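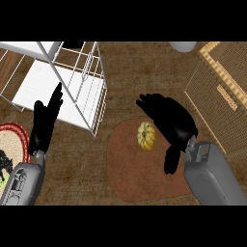
The draw is the part of a cricket league that people outside the game never understand, and I have come to think that people inside the game have stopped understanding it too. This summer the Hirvonen League voted to scrap it. From next season every Saturday match in the top 3 divisions will be win or lose, with a fixed number of overs for each side. I voted against, I lost, and I still think it was the wrong decision.

The case for the change is easy to state. Players say they want a result. If you give up a whole afternoon, the argument goes, you should go home knowing who won. Younger players have grown up with limited-overs cricket and don't see the point of blocking out the last hour. Several clubs struggle to get eleven on the field, and the feeling was that a shorter, simpler format would help.

I take the last point seriously. Grikgate, where I played for most of my adult life, ran four sides when I joined and now runs two. On a bad weekend in July the second team goes out with nine. Anything that would fix that deserves a hearing. But I have asked a fair number of people why they gave up, and the format hardly ever comes up. They mention work, children, the cost of kit, and the drive to away grounds. One man told me he stopped because he batted at eight and didn't bowl, and had spent an entire season fielding at fine leg.

That last complaint is the one we should worry about, and fixed overs make it worse. In the old format a captain who wanted to win had to take ten wickets. He couldn't sit back with the field spread and wait for the overs to run out. He had to try his leg-spinner, even if the boy was sixteen and went for runs, as the leg-spinner was the one who might get someone out. In a fixed-overs game the same captain bowls his five tidy medium-pacers and puts the leg-spinner on the boundary. I've watched enough of our cup matches to know that this is what happens.

The batting suffers in the same way. When the top four have used up the overs, numbers seven to eleven have nothing to do. Under the old rules they might be asked to survive for forty minutes to save the match, and some of the best cricket I've seen at this level was exactly that. Lenni Oksanen once batted out the last 12 overs at Alell with the number eleven for company. He made 3. There were fielders round the bat for every ball, and the tea ladies came out to watch. He has made hundreds since, and that is still the innings people ask him about.

I know the answer to this, because Oskari Kiiskinen gave it at the league meeting. He said that for every finish like that there were ten matches where the side batting second gave up the chase early and everybody stood about until half past seven. He's right that those matches existed. I played in plenty of them, and they were dull. But most of them were dull because of the points system. We gave a side nearly as much for hanging on as we gave for getting close, so of course sides hung on. The obvious remedy was to change the points, with more for a win, very little for a draw and a decent bonus for wickets taken. Drarkeck proposed that two years ago and it never got as far as a vote.

There is also a practical matter that I don't think has been thought through. Our leagues play on club pitches, and some of them are poor. On a slow, damp pitch in May, a fixed-overs match is often decided by the toss and then by who can nudge it about for 130. In timed cricket a side that loses the toss at least has something to play for after going four down. Take that away and a good many matches will be finished as contests by tea, with two hours still to play. I can't see how that brings anybody back to the game.

I'm not against short cricket. Our midweek evening competition is good fun and gets decent crowds by our standards. The juniors should play short games and so should the third teams, where people want to be home for supper. What I object to is having only one sort. A player coming up through our league will now bowl for years without once having to get a batsman out who has no intention of playing a shot. Nor will he learn when to declare, or how to judge a declaration against him.

The league has said it will review the change after two seasons. I hope that's meant. I'd like the review to look at how many players bowled in each match, how many batted, and how many were still registered at the end, and to publish those figures club by club. If they show I was wrong then I'll say so. In the meantime I would ask for one division, it doesn't matter which, to be left with the draw so that there's something to compare them with.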